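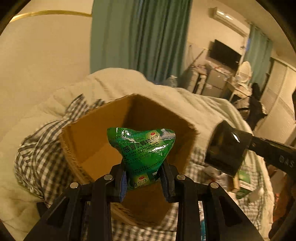
# Imeck issues home medicine sorting sheet

Thursday, September 6, 2018 – Imeck has published a sheet on sorting household medicines into a cardboard box. Sachets, cartons and tubes are grouped before packing.

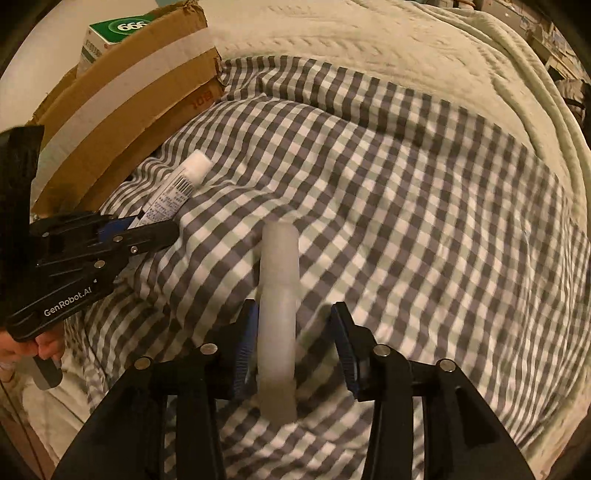

*Unlabelled cylinder on a checked cloth.*

Items without a label are set aside – they are not boxed.

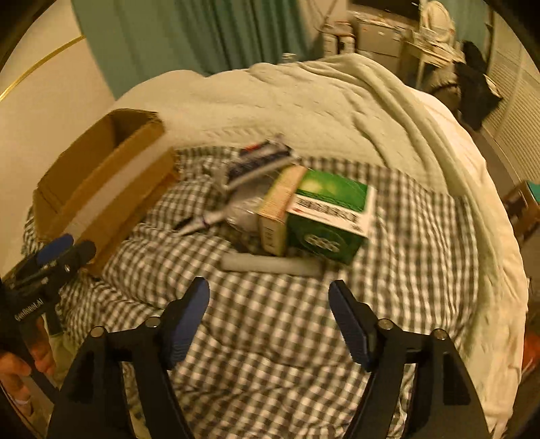
Nearly 200 homes received the draft in August. Enquiries: Amra Krasniqi, Imeck.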